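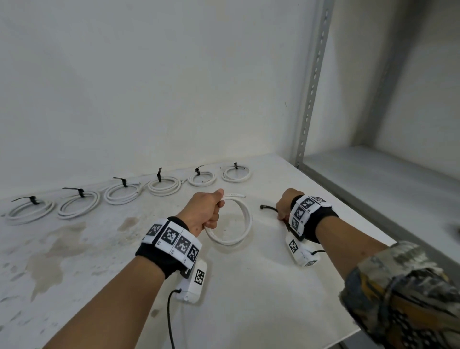 Bundling white cable by hand at Lumanow. The finished coils go to the back of the table.

Before You Buy the Arm: Xiomara Boateng on Budgeting for a Job That Flops Around

By Denise Haslam
February 13, 2023

Xiomara Boateng has a spreadsheet she calls Eltine, after the street where she rented her first workshop, and she would like everyone who is thinking about buying a robot to have one too. It has a tab for the robot. The robot tab is short.

"Everybody wants to start there," she told me, laughing, when I asked what the arm was going to cost. "I get it! I love the arms. I could look at arms all day. But go look at the other tabs first, and then come back and tell me what you can afford."

Boateng runs planning at Lumanow, a small shop that prepares cable for installers: cut it, coil it, tie it, box it. The coiling and tying is all done by hand, at some 200 coils on a normal day, and it's the tying she hopes to hand over to a machine. She has been working on the purchase since last spring, together with Shahnaz Rathnayake, who looks after the shop's fixtures and most of its wiring.

I wondered why they had picked such an awkward task. Cable bends, and it springs open the second you relax your fingers.

"Oh, it's a terrible first project," Boateng said cheerfully. "If you make boxes, start with boxes. But it's our work. It's what we have the most of, and it's where people's thumbs get sore. I'd rather spend a modest amount learning about our own problem than a big amount solving somebody else's."

So the first money went into watching. Lumanow records the job with bands on the wrists that carry printed square markers, and a small device below each band on a cord, so the position of each hand can be followed while a person picks up a coil, pinches it and brings the tie around. The recordings are meant to help with choosing a gripper and, later on, with teaching an arm the motions.

"I had a line in the budget that said 'recording' and I had put a very silly number in it," she said. "I thought of it as the bands and that was that. Then you add storage. You add a spare for anything with a cord on it, because cords get tugged. You add the hours of the person at the table, who is working more slowly than usual and should be paid as if she weren't. That last one is the biggest by far, and I'd left it out completely."

Rathnayake, who had come in to find a screwdriver and stayed, added one more: the table.

"People forget they're buying a place as well as a machine," she said. "Is there a wall behind it? Where does the shelf go? Can you get around the back? If the upright of your shelving is right by the corner, you should know that before you order something with an elbow."

They taped out the reach of two different arms on the floor in January, using the drawings the sellers sent over, and one of them was dropped that same afternoon. The tape was the cheapest item in the whole plan.
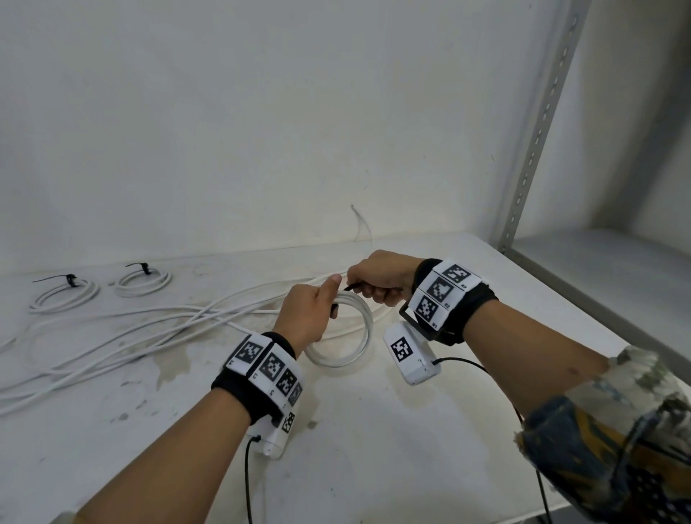 Boateng's favorite tab is the one for grippers, and she gets a little breathless about it. The sheet lists every separate thing a hand does during one tie, and next to each thing, what it would cost to have a machine do it. Holding the coil is one row. Keeping the loops from spreading while the strap goes around is another. Threading the tie has a row to itself, with a cell next to it colored orange.

"Look how much one hand is doing just by pinching!" she said. "It's holding, it's squeezing, it's tilting the coil so the other hand can get in. A simple gripper gives you the holding. After that you're paying for every extra word in the sentence. So then you ask, okay, can we change the job? Could the coil sit in a cradle? Could we use a different closure? Sometimes a little bracket from the workshop takes a whole row off the sheet, and I get so happy when that happens."

She has asked for quotes from two suppliers, Stona and Chuang, and she sent both of them the same box: 100 ties, a length of the real cable and a short clip of the work. She wouldn't say which quote she liked better. She did say that one of them sent back questions before sending back a price, and that she enjoyed the questions very much.

"What's the stiffness on a cold morning, do you care which way the tail points, do the loose ends have to be on one side. We'd never written any of it down. Now we have a page on it, and the page is useful even if we never buy a thing."

The plan as it stands has four stages, with a decision to stop or go on at the end of each. The recording is the first. A rented arm comes next, for the cradle tests, then a purchase, then a second station if the first one earns it. Boateng keeps a reserve in every stage and doesn't let unspent money slide forward without a conversation with Anwara Sikder, who does the books.

"Anwara asks me what I'd do if the arm arrived and sat there for a month," she said. "It's a great question. You still have the lease, the insurance, the training day you booked. So there's a row for that now. It's called 'sitting there.'"

And the people at the table? Boateng says the coilers were in on it from the start, and Þórey Hedegaard, who trains new starters, gets a vote at each stage. Hedegaard's condition was that the hand station stays up and running through all of it.

"Which I'd have wanted anyway," Boateng said. "Orders don't wait for us to finish learning. And it's so good to have the real job going on right next to you. You get stuck on something in the sheet, you walk over, you watch a coil get tied, and you go back and fix the row."

She was due on a call with one of the suppliers and had already started pulling up the gripper tab.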